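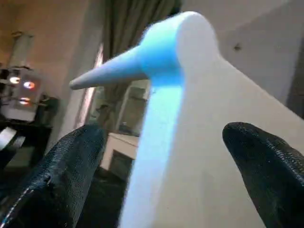 Ticket: Handling rules for light objects, and fingers that don't arrive together
Opened by: Savita Joshi, Ellthorpe
Assigned to: Umesh Bhardwaj, Mistance support
Opened: 1/9/20
Priority: Normal
Status: Closed, rule text changed

Savita Joshi wrote:

Hello Umesh, and thank you again for your patience with us before the holidays. I'm afraid I have another one for you, and it's half a fault and half a question about the rules, so please move it if I've put it in the wrong queue.

We have been going through the Vishwakarma handling rules with the cell in the back room, using the white bird with the light blue beak as the test piece. It's a nice awkward shape for this – broad flat sides, and then that narrow blue front edge running down from the beak. Rule 5 in our copy says that both fingers must meet the object "together and squarely" before the grip force goes above the touch level. Our right finger keeps getting there first. The tip comes to rest against the broad white side while the blue front edge is over nearer the left finger, and then the bird gets pushed along and turned a little before the left one meets it. Sometimes the Keltatine controller logs a warning and sometimes it closes anyway without a word.

So my two questions are these. Is the arm doing something wrong? And if it is allowed to close like that, what is the rule for? Ramesh Vashisht runs most of the sessions here and he reads it as a hard stop. Brijesh Singhal reads it as advice. They are both very polite about it but it does slow down the afternoon.

Umesh Bhardwaj replied:

Hi Savita, happy new year to you and everyone at Ellthorpe! You've put it in exactly the right place, and I'm glad you wrote before one of them talked the other round.

I'd like to look at the arm first and leave the wording for after. Could somebody do the following, in this order, and send me what you get?

1. Open the fingers fully with nothing between them and run the centering check from the Keltatine service menu. Write down the offset it shows for each finger.
2. Look over the covers on both fingers. I'm interested in whether either one has slid or bunched up toward the tip, and whether the stitched seam on the left one is lying where it should. A cover that has crept forward makes that finger effectively longer.
3. Set the bird down by hand, square to the gripper, and run a slow close at the touch level only. Please keep hands out of the cell for this even though the force is low. I know it's tempting to steady the thing.
4. Do the same again with the bird turned slightly, the way it usually ends up in a normal session.
5. Send me the controller log for both closes, along with the settings file.

Savita Joshi wrote:

Ramesh did all of these this morning with Pankaj keeping an eye on the stop button. (They're cousins, which is why you'll see V on every line of the sheet and have to guess. I've asked them to use first initials.)

Centering check: left 0, right 2 mm. Covers: both flat, seam fine, nothing bunched up. Slow close with the bird square: right finger first by a hair, no turning that either of them could see. Slow close with it turned: right finger well ahead, bird slides over and swings round until the left one meets it. Warning logged on the second close and none on the first. Log and settings are attached.

Pankaj also wanted me to ask whether the covers count as part of the finger when the rules talk about contact. He has a point, I think. The document never mentions them.

Umesh Bhardwaj replied:

Thank you, and please thank the cousins, that's a lovely clear sheet whichever V wrote it.

There are a couple of separate things going on here. The offset on the right finger is real and easily put right. Recentering takes a few minutes and I've attached the page from the service notes. Do it with the covers on, the way you work. That answers Pankaj as well: yes, the cover is part of the finger, for contact and for centering and for everything else in the rules. I've asked for a line to be added saying so.

The second part is the settings file. Your contact wait is switched on, but the limit for it is set to 12 N, and I suspect that came across from a job with much heavier pieces. What the wait does is hold the fingers at the touch level until both report contact, and it only steps in when one finger alone pushes harder than the limit. A light object slides away long before the push reaches anything like that, so the controller sees nothing wrong and carries on. Your warning came on the turned piece, where the push must have built up for a moment before the bird swung round. Please bring the limit down to 2 N for this piece and others like it, and save it under its own name so that it doesn't get carried over to the heavy jobs by accident.

As for Ramesh and Brijesh, I went and asked the people who look after the Vishwakarma text, and I'm sorry to say each of them can claim a bit of it. Meeting the object squarely is meant as good practice, and with a curved or tapering piece you often can't manage it. Waiting for both fingers before raising the force is a hard rule and always was. Putting them in one sentence was a mistake. The new wording is:

"Grip force must not be raised above the touch level until both fingers, including any covers fitted, have made contact. Where the shape of the object allows, the fingers should meet it squarely. If the object moves or turns before both fingers are in contact, open, re-approach, and note it on the session sheet."

Savita Joshi wrote:

That is so much better – I've printed it and it's up by the cell already. Recentered with covers on, and the check now shows 0 on both sides. The new limit is saved as "light pieces". With the bird square the fingers arrive together. With it turned, the controller now stops and gives the warning every time Ramesh has tried it, and he opens and comes in again at a better angle.

One small thing before you close this. When the warning comes up, should the operator clear it before opening the fingers or after? Brijesh clears it first, out of habit.

Umesh Bhardwaj replied:

After, please. Open first, look at the object, then clear. If the warning is cleared while the fingers are still holding at touch level, the controller takes that as permission to continue the close. I'll see that it goes in the notes for the February revision, and in the meantime could you pencil it in under the printed rule? Closing this now, but do reply here if the offset comes back and it'll reopen by itself.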